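Balteo Hand-Held Gripper Set - Product and Service Page

10 December 2019
By Aleksi Lehtinen

We use cookies to remember your region and language. By continuing to browse this site you accept our cookie policy.

Overview

The Balteo set is a pair of hand-held grippers with printed marker cubes, used to record manual tasks for later transfer to a robot arm. The operator holds one gripper in each hand and works at an ordinary desk, table or counter. The position of each gripper is computed from the marker cube mounted on its body. No arm, base plate or fencing is needed at the recording site.

This page covers how a station is set up, the checks made before each session, and routine care of the jaws, cubes and cables. It applies to sets with hardware revision 13 and later. For earlier sets, contact the service desk before ordering parts, as the cube mounting screws are a different length.

What is supplied

- Left gripper with marker cube
- Right gripper with marker cube
- Two power adapters with cables
- Jaw pad kit, one spare pair per gripper
- Hex key and torque driver
- Calibration sheet, matte, flat packed
- Hard case with foam insert

The left and right cubes are different sizes and are not interchangeable. Each cube face carries its own pattern, and the recording software expects a given pattern on a given hand. If a cube is replaced, the new cube file must be loaded before the gripper is used again.

The head camera is ordered separately. The Clindetti mount fits it without an adapter. Other mounts can be used if they hold the camera without play.

Specifications

Gripper mass, right, without cable: 600 g
Maximum jaw opening: 71 mm
Cable length, adapter to gripper: up to 19 ft
Jaw pads: molded, replaceable
Cube faces: matte print on white
Indicator: green, ready; amber, starting; red, fault

Preparing the station

Choose a work surface that can be reached from one standing position. The desk does not need to be cleared completely, but objects that are not part of the task should be pushed to the back or side so that the jaws do not strike them. Fixed shelving around the surface is acceptable. Check that the cubes do not hit the shelf sides when both grippers are moved to the ends of their travel.

Lighting should be even. Direct sun on a cube face washes out the pattern and the software will drop the position for that hand. Close the blinds or move the station. Gloss surfaces such as mirrors and framed glass can return a second image of a cube. Version 13 of the Sunis software rejects most of these, but a mirror directly behind the work area should still be covered.

Route the power cables along the floor on the side away from the operator's feet. Do not coil spare cable under the desk where a chair can roll over it. Adapters should lie flat and uncovered. If two operators work in one room, each station needs its own outlet or its own strip, and the marker patterns on the two sets must differ. Order the second set as "Series B" to get a different group of patterns.

Checks before a session

1. Inspect both cubes. Every face must be flat, clean and fully attached at the corners. A lifted corner changes the computed position.
2. Hold the cube and turn it gently. There must be no movement between the cube and the gripper body. If there is, tighten the four mounting screws in a diagonal order.
3. Open and close each jaw fully, three times. Travel should be smooth with no step near the closed end.
4. Connect power and wait for the green indicator.
5. Place the calibration sheet flat on the work surface and run the hand-to-camera check in Sunis. Accept the result only if both hands pass. A pass on one hand does not carry over to the other.
6. Remove the sheet and set out the task objects.

Sleeves should be pushed back or close fitting. A loose cuff can cover the lower edge of a cube when the wrist is turned.

Handling during recording

Keep at least one cube face toward the camera. Short losses are filled by the software, but a long loss ends the take. Move at a normal working pace. Fast wrist turns blur the pattern, especially in low light.

Clear packaging, film and other transparent items are harder to grip than they look. Approach from the side, close the jaw until the pad makes contact, then lift. Closing with more force does not improve the grip on thin plastic and wears the pad tips. Soft items such as tissue or cloth can be taken from above.

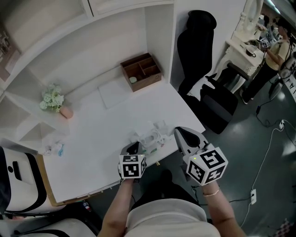
Both grippers over a desk, with clear plastic packaging ahead of the jaws. The green indicator is on the right-hand unit.

Cleaning and care

Wipe the cube faces with a dry microfiber cloth at the end of each day. Fingerprints are the most common cause of poor tracking. Do not use alcohol or glass cleaner on the faces - the print will lift. If a face is marked or scratched, replace the whole cube.

Jaw pads can be washed in warm water with mild soap and must be fully dry before refitting. Replace both pads on a gripper together. Pads should be changed when the tip pattern is no longer visible or after 600 hours, whichever comes first.

The jaw slide is lubricated at the factory. Do not add oil. If travel becomes rough, remove the pads, blow out the slide with clean air and test again. If it is still rough, the gripper should come back for service.

Check the cable where it enters the body. The sleeve should be straight and tight. A cable that has been pinched or shows a flat spot is to be replaced, even if the gripper still powers up.

Fault finding

Indicator stays amber. Disconnect power, wait 19 seconds and reconnect. If there is no change, try the other adapter. The two adapters are identical.

Indicator red at power-up. The jaw was not free to move. Clear it and restart.

Position jumps on one hand. Clean the cube. Check the screws. Look for a reflection behind the work area.

Position offset on both hands. The camera has moved on its mount. Tighten the mount and repeat the hand-to-camera check.

Jaw reads open when closed. A pad is seated wrong. Remove, refit and run the jaw zero routine from the service menu.

Spare parts

Jaw pad pair, left or right
Marker cube, left (specify series)
Marker cube, right (specify series)
Cube screw set
Power adapter
Calibration sheet
Cable with sleeve - fitted by service only

Service

Sets are repaired at our Eskola workshop. Pack both grippers in the hard case, even if only one is faulty, so that they can be calibrated as a pair. Remove the jaw pads before closing the lid. Include the serial number, the software version and a short note on the fault. Take files are not needed unless the service desk asks for them.

The revised cube bracket introduced in June can be fitted to any revision 13 set during service. It holds the cube on a locating pin as well as the screws, and the cube can be removed and refitted without loading a new file. The hand-to-camera check is still required after refitting.

Technical questions on setup and repair are handled by Reijo Keskinen, service desk.

Contact | Copyright 2019 Balteo | Back to top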